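The Long Afterlife of a Dish Towel

My grandmother kept her kitchen towels in the drawer under the bread box, and when she died I got the drawer along with the towels, because the whole cabinet came to me in the back of my cousin's truck. I have never been able to put anything else in it. It is a shallow drawer, a little sticky in April when the weather turns damp, and it will hold a week of towels if they are folded properly, or three if they are folded the way my husband folds them.

I mention this so you will understand why I drove 80 miles to the town of Mistovov to spend a morning with Mireille Charpentier, who runs a small linen shop called Jacquet and has been folding towels, by her own cheerful admission, for most of her waking life.

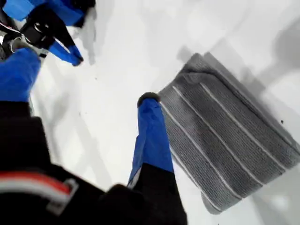

Mireille has firm opinions about thirds. You lay the towel flat, bring one long side in, bring the other over it, and only then do you think about the length. Halves are for people with deep shelves, she told me (I have deep shelves, and kept quiet). She also likes stripes, and for a very practical reason: a gray towel with three thin white stripes, ribbed and folded on a white tabletop, tells you right away whether you've gone crooked, and it looks nice sitting there besides. Plain ones let you get away with things. Knits she handles more gently than woven cloth, smoothing from the middle out, never tugging at a corner, and she lets the folded lip stay a bit plump.

The shop itself is one long room with shelves by Flekutwood, and there are 800 towels on them when she's fully stocked for the holidays. She has been at it for 51 years, counting the ones behind her mother's counter, and she still irons the display pieces herself before breakfast, with the radio going!

I came home with four towels and a cake of Bendeo soap I hadn't planned on buying. That evening I emptied the drawer onto the bed and started over, in thirds. My husband watched from the doorway for a while and then went to see about supper. The drawer closes now, if you lift it slightly on the left.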